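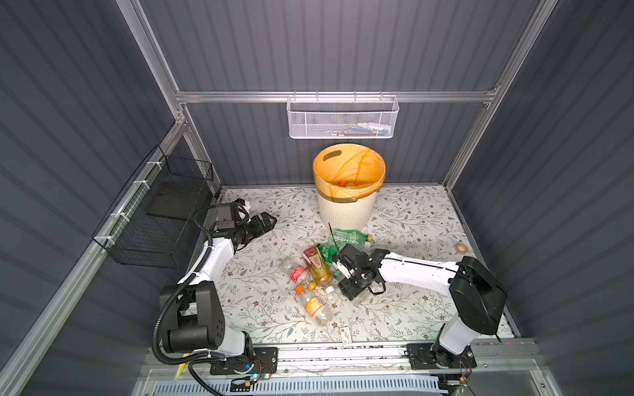
Last edited 21 October 2022 by Shoaib Shaikh

Right arm stops with a force limit fault on bottle pick, left arm keeps moving

We have a two-arm cell that picks drink bottles off a mat and drops them in a trash bin. Both arms run from one Skov controller. Since July the right arm has been faulting on the way down to a bottle. It stops, the log says force limit, and the arm holds where it is. I can clear it and it runs again for a while, then faults again. The last run was 14 faults in 200 picks.

The part that worries me more is that the left arm does not stop. It finishes its own move, even if that takes it toward the middle where the right arm is parked.

I have swapped the gripper fingers and redone the tool weight. No change.

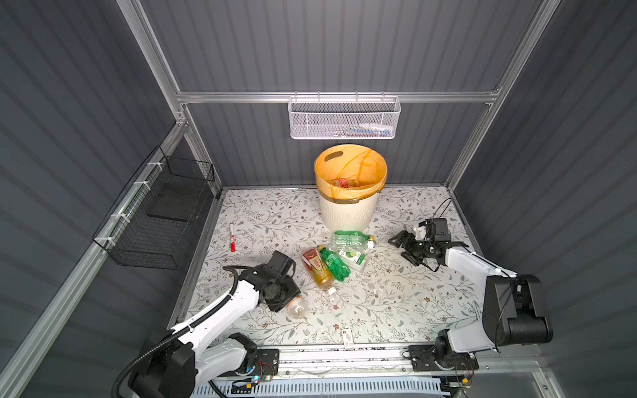 Cell with bottles laid out for a run.

Is this a bad sensor, or a setting? And should one arm faulting stop both?
Kieran Tindall

2 answers
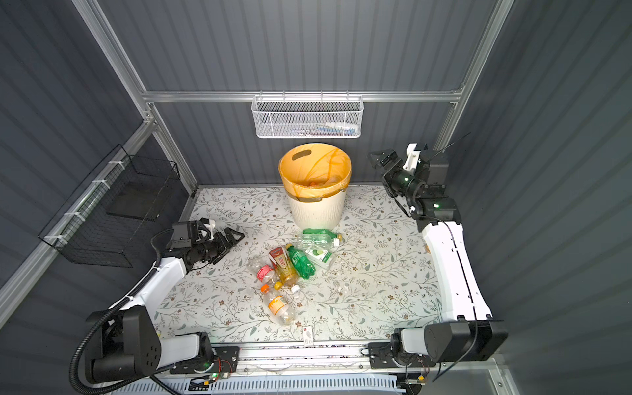 Answer from Veerle Vanhove (accepted)

Second question first. Yes, both should stop. On the Skov each arm is its own group out of the box, and a fault in one group does not touch the other. Go to Safety, Groups, and put both arms in the same stop group. Save, power the controller off and on, then test it at low speed by forcing a fault on the right arm with the left one moving. Don't run the cell again until you have seen both stop. And keep hands out while one arm is holding on a fault, it can still have drive power.

As for the fault itself, I doubt it's the sensor. A bad one on ours (Edow arms, same controller) faulted in free air too, and yours only does it going down. I would look at pick height. If the height comes from one fixed number, a fat bottle or one resting on another gets hit before the fingers are around it. Raise the approach by 5 mm and see if the count drops. Also check the cable on the right arm at full reach, a tight cable reads as force.
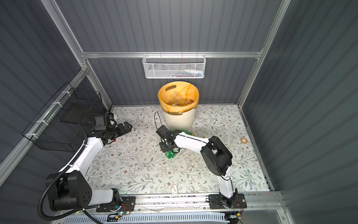

Crushed bottles are a separate problem and you will meet it once the height is right. The gripper closes on width, and a bottle that has already been squashed gives it less to hold, so the log can show a good pick on something that slides out halfway. The crumpled green one in the right gripper is the sort I would test with. Run that one over and over before you go back to full ones. Loose plastic wrap like the piece lying next to it should come off the mat between runs, ours got stuck to a finger and threw the width reading off.

Answer from Liviu Husar

had this on a Killon, it was the sensor. replaced it and fine after that. you can raise the force limit in the meantime

Comments

Veerle Vanhove: Please don't raise the limit while the arms are in separate stop groups.

Kieran Tindall: Same stop group now, tested, both stop. Raised the approach 5 mm and got one fault in 200. Will do 1000 before I close this. Haven't looked at the cable yet.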